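Home Posts Kitchen Small Projects About Search

I have been on a cutlery kick all June and I'm not even sorry! It started with the drawer at Prilleck, the big shared kitchen where I cook on weekends (up to 100 people on a good night). You'd pull it open looking for a fork and get a fistful of everything. Knives on forks on spoons on a potato peeler that has been there longer than I have.

So I've gone all in on bins. Plain, open plastic ones, no lids, no little compartments, with handles you can grab when your other hand is full. And in different colors, which I thought would be a silly extra and now love more than anything else about them. You tip the whole tangle out onto a wooden table, spread it around a bit, and start picking. Forks one way, knives another. It's so satisfying, like doing a jigsaw puzzle where every piece fits!

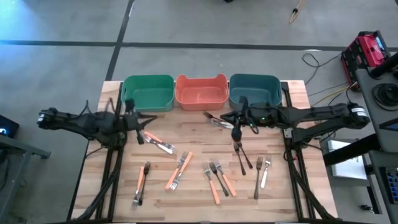
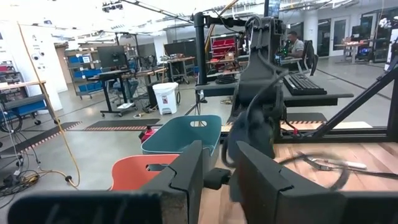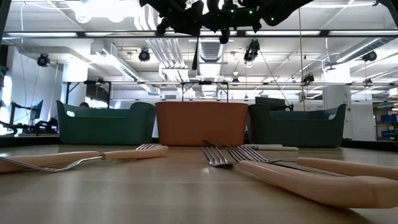
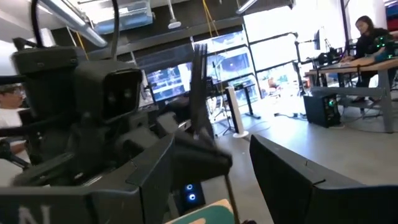 My one firm opinion after doing this with 100 pieces at Prilleck: don't sort straight out of the drawer. I tried that first and it took forever, my hand kept going back for the same spoon. Get it all out flat. Pull apart the ones that are crossed or stuck side by side before you do anything else, and the rest goes really fast.

I also went back and forth on which color should be for what. For now forks get orange (they're what we run out of, so I want to spot them from across the room) and knives get green. Spoons are still in an old Drovine ice cream tub until I find a color I like enough. Yellow, maybe?

Next up is the serving stuff, the long ladles and tongs that don't fit in anything. I have 2 tall crocks from the Lynch Street thrift store that might do it, if I can get the price stickers off. Oil and baking soda tonight, wish me luck!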